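Edeltraud Ostermann owns enough nail polish to insure and has, by her own count, 19 bottles she will admit to. She began sorting them in October.

"I had a system," she says. "The system was a drawer."
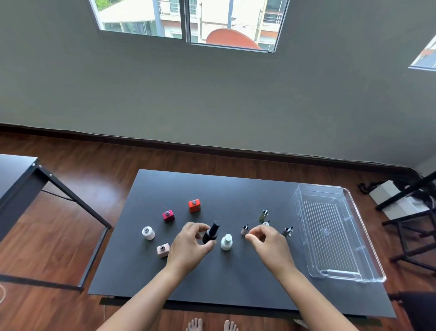

Polish on the black table, with the clear tray at right.

Now there is the tray, bought at Winside. Square bottles are her weakness. "They don't roll. I've crawled under enough furniture."

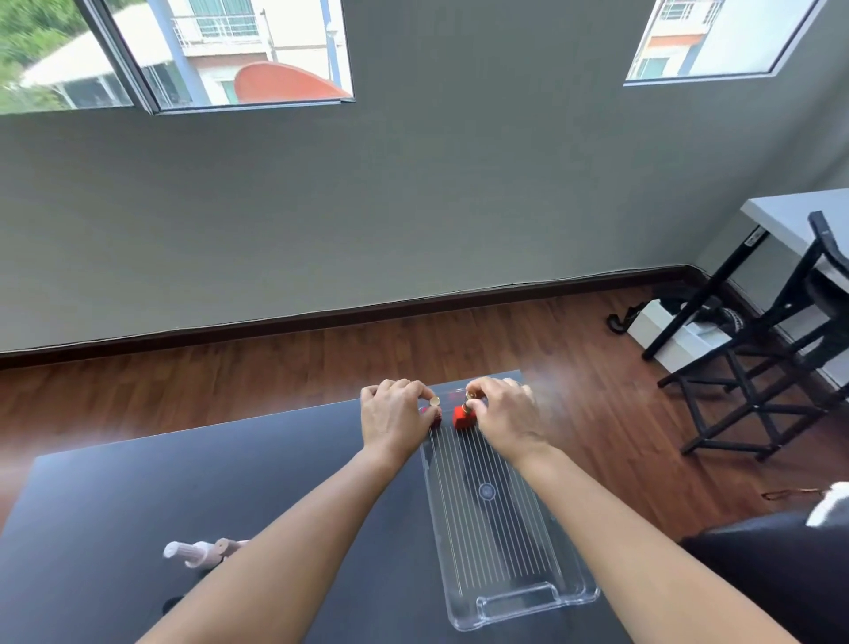 She is stricter about caps. A cap goes back on its own bottle, she says, and a crusty neck gets wiped first. Her friend Fasil Adugna once mixed up two pinks and still hears about it.

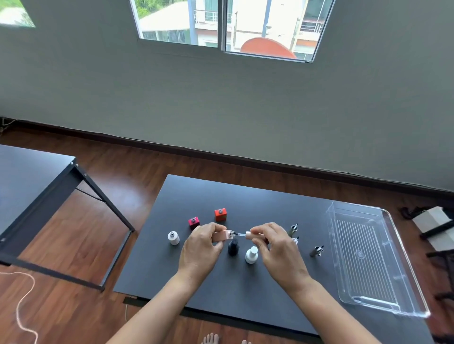

Pale pink remains the one she'd save in a fire. "It goes with everything I own," she says, "and you can't see where I missed."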